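Saving Boxes Again

I have a weakness for a good cardboard box. My mother kept hers under the stairs and I keep mine on top of the wardrobe, and every January I promise to thin them out and then somehow end up with two more than I started with. This year I really did mean it, though! The Goicoechea cups had to be mailed to my aunt anyway, so I figured I could use up a carton and a good heap of bubble wrap in one go.

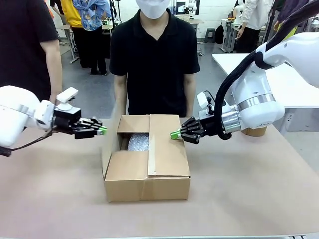 Plain brown box, flaps every which way, bubble wrap inside.

I like a carton that's a little wider than it is deep, and I don't mind an old strip of tape down the front as long as the corners are still stiff. Bubble wrap goes in the bottom first, then each cup in its own piece, then more on top until the flaps push back a bit when you close them (my favorite part, I'll admit). I used to buy the 300-foot rolls from Jindard, but these days I just save whatever comes with our orders, and around 22 cups' worth is sitting in the hall closet right now. The tape gun is still missing, so that's tomorrow's hunt.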